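Mesh Laundry Bags: Gallery and Notes

The pages in this gallery cover net wash bags of the rigid and semi-rigid kinds, with notes on construction, loading and storage. The notes were compiled in the Porkomis utility room, where 26 bags have been in regular use. Flat envelope bags have a separate page. Capacities and weights are given for dry laundry.

Terms used on this page

Net: the open fabric that forms the walls of the bag. Hole size and hole shape both matter. Fine net holds back lint and small hooks; coarse net drains faster but lets straps through.

Binding: the strip sewn over a raw edge of net. On round bags it also covers the joint between the end and the side wall, and it is the first part to wear.

Frame: a plastic ring or disc that keeps the bag open. A ring holds the rim only. A spoked disc holds the full end of the bag.

Cylinder bag, zippered

Fine white net in a honeycomb pattern, with binding and zipper in dark teal. The zipper follows the lip of the opening. One of the round frames inside has spokes set out like a star, and the net lies over itself in a thick fold beside the opening.

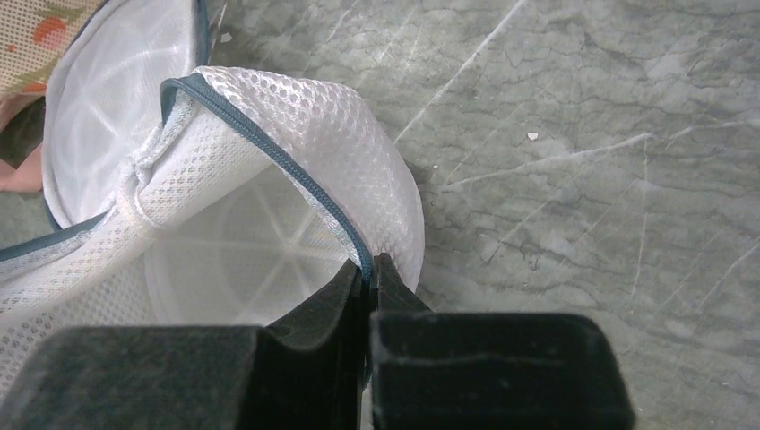
Loading a cylinder bag

Stand the bag on one end and open the zipper fully before putting anything in. Fill to two thirds at most. A cylinder packed to the top turns as one solid piece in the drum, and the middle of the load comes out with detergent still in it.

Bras go in cup inside cup, hooks fastened. Knitwear is rolled, one piece to a bag. Socks can go in unpaired. Zip the bag shut and push the slider under its elastic cover if there is one — an exposed slider will tap against the door glass for the whole cycle.

Spin speed

Framed bags are spun at low speed on this page. The Navik front loader in the utility room goes down to 400, and that setting is used for all bags with plastic parts. High spin flattens the rings over time. A ring that has gone oval does not recover, though the bag can still be used for socks.

Net repair

Small holes are closed with polyester thread, whipped over the edge and not pulled tight. Holes wider than a fingertip get a patch cut from a retired bag. Cotton thread shrinks at a different rate and puckers the net around the mend.

Check the binding after every 5 washes. Loose stitches usually begin at the end of the zipper, where the slider stops.

Drying and storage

Hang by the loop with the zipper open. Do not tumble dry. The net itself dries quickly, but water stays in the binding — allow a full night in winter. Once dry, cylinders are pressed flat end to end and kept on the upper shelf, largest at the bottom.

Next in the gallery: ball-shaped bags, bags with a double wall, and the Yokoyama drawstring type.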